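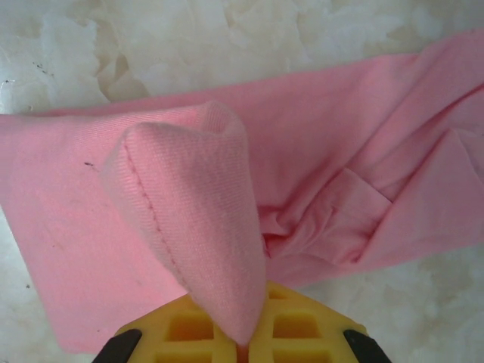 To: Kurville Clothing Swap list
From: Gifty Zakaria
Subject: Re: Folding the knits – can we settle on one way?

Hi all,

Thanks for the replies so far. I've quoted Jaber's message in full further down for the people who joined in November and won't have seen it.

My view is that we should stop hanging the knits altogether and fold them. The rails at Udwood Hall are fine for shirts and coats, but a T-shirt that sits on a wire hanger for a fortnight gets points in the shoulders and the neck stretches. I put two of mine on the rail in winter and brought them home a different shape.

What I do with a T-shirt, in case it helps:

Lay it face down on the table and smooth it from the middle outwards with a flat hand. Don't drag it by the hem, as the ribbing goes off on the diagonal and then nothing lines up. If a corner has rolled over on itself, pick it up by the hem, lift it clear of the table and lay it back down. It's quicker than trying to push the creases out sideways.

Bring one side in to about the middle of the neck, sleeve folded back on itself, then do the other side the same. Fold up from the bottom in thirds. You should end up with something the size of a large paperback. The neck goes to the front of the crate with the size label showing.

Check the side seams and the hem while it's flat. Most of the damage we miss is a popped stitch along a seam, and you won't find it once the thing is folded. On pale colours it's easier if you turn the cloth a bit so the light runs across it. Anything with a seam gone goes in the mending bag, with a safety pin at the spot.

On the size of the job: we had 284 pieces at the last swap and I'd guess the knits were the bulk of it, though I didn't sort them separately. With 3 people folding we should be done before the doors open, provided the bags come in the night before. I can be there from 7 in the morning with the kettle on.

Two other things.

The crates from Catodness are the right depth for standing the T-shirts on edge, like files. Please don't stack them flat. People pull from the bottom and the whole pile has to be done again by lunchtime.

Pinks and reds – could we keep them away from the whites if anything has been through the wash that same week? We had a white singlet come out blotchy after sitting under a damp red jumper in the boot of my car. My own fault, but worth saying.

I haven't got a view on the tags. Happy to go with whatever Jaber prefers, as he's the one writing them.

Gifty

Jaber wrote:

> Hello everyone,
>
> Before the next swap I'd like us to agree on how the T-shirts
> and light jumpers are put out. Last time we had some on hangers,
> some rolled and some folded three different ways, and it took
> me most of the afternoon to repack what was left.
>
> I don't mind which way we go. Rolling takes up less room in the
> crates but you can't see a print, and the thin cotton ones come
> out looking like they've been slept in. Hanging looks the best
> but we're short of rail space and I'd sooner keep it for
> dresses and jackets.
>
> Also, does anyone still have the folding board we used at the
> school? It was grey, hinged, and had a split along one edge
> that was taped up. If it's in your garage please bring it
> along. If it's gone for good I can cut another out of a
> cardboard box.
>
> Tags: I'm thinking of dropping the pins and using string
> through the label. The pins leave holes in anything fine, and
> I've had two complaints. The string does take longer to thread,
> so if you hate the idea speak up now.
>
> Could those coming to sort let me know whether you can do the
> evening before or only the morning?
>
> Jaber

PS – the folding board isn't at my place. I've looked behind the ironing board and in the shed. I do have an offcut of plywood that would do if someone can sand the edges, otherwise the knits will catch on it.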